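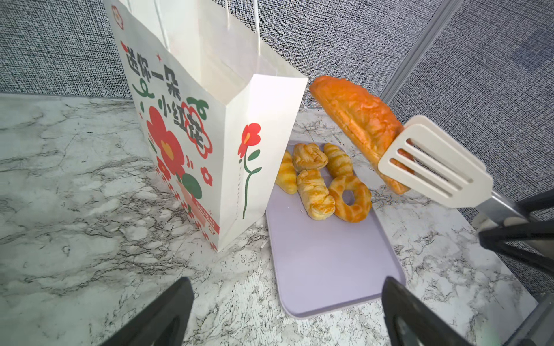 A flat pastry held up against a slotted spatula, with a paper bag and a tray of baked goods on the counter.

Can a Robot Pack Your Breakfast?

Think about the last time someone in a bakery put a croissant in a bag for you. It took a few seconds. The person was probably talking to somebody else at the same time.

For a robot, that job is hard. Robots have worked in factories for a long time, and they are very good at doing one thing over and over. A factory robot might pick up the same metal part 3000 times in a day. Every part is the same size, and it always waits in the same spot.

Pastries are different. One is long and twisted, and the next one is a ring with a hole in the middle. They have thin crusts that flake and crack. If a robot squeezes too hard, it makes crumbs. If it doesn't squeeze hard enough, the pastry falls.

How does a robot know how hard to squeeze?

Your fingertips can feel when something is starting to slip, and you hold on tighter before you even think about it. Many robots can't feel much at all. Some have sensors in their fingers that measure how hard they are pushing. Others depend mostly on cameras and have to judge from what they see.

The shape of the fingers matters too. Long, slim fingers can fit between two rolls that are close together. Wide ones can hold something heavy.

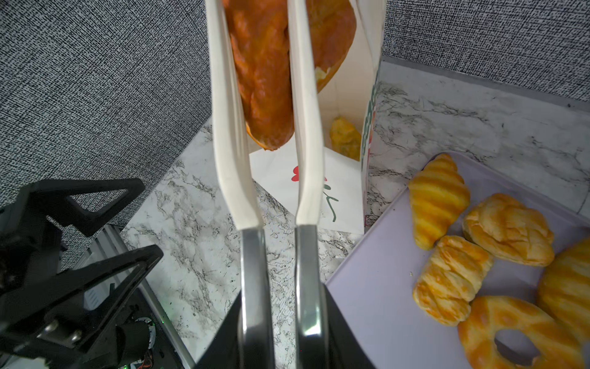

Two long white fingers hold a shiny pastry next to an open paper bag.

Bags cause trouble of their own. A paper bag is light, so a small bump can tip it over. The sides can fold in and close the opening. You would hold the bag steady with your other hand – and that is one reason some robots are built with two arms.

Two arms bring a new problem, which is that they have to stay out of each other's way. You never have to think about that with your own arms. A robot's computer has to keep track of both of them all the time.
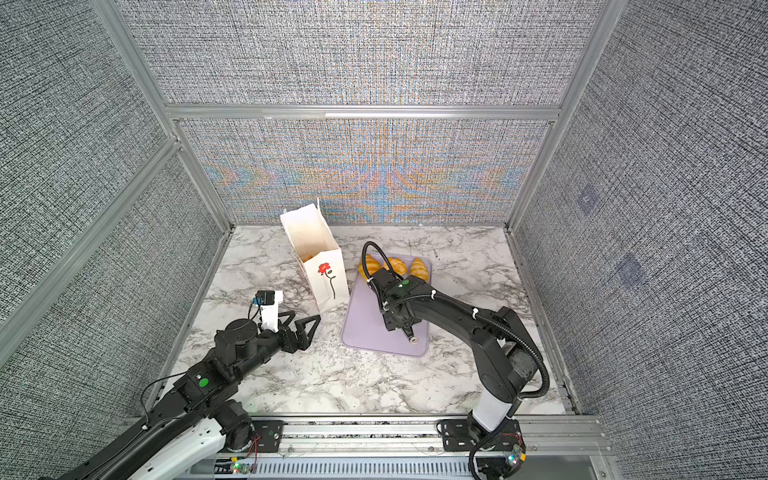
Most robots learn chores in a small, tidy space first. Walls around the table keep the background plain, so there is less for the cameras to sort out. A kitchen at home has cereal boxes, a cat, a wet sponge and maybe your homework. Here there is just a marble-patterned tabletop with a bag and a tray of croissants on it, and both arms are fixed to a rail along the front. They can't roll away to look for more croissants in another room.

So can robots do chores yet?

Some of them, some of the time. Robot vacuums already clean floors in many homes. Dishwashers and washing machines are machines that do chores too, but a person still has to load them. Picking up lots of different things and putting each one in the right place is much harder, and robots doing it are often slow and make mistakes.

Try it yourself

Put on a pair of thick mittens. Ask a grown-up for 3 crackers and a paper bag. Using only your thumb and one finger on each hand, put the crackers in the bag without breaking them. Now try again with one eye closed.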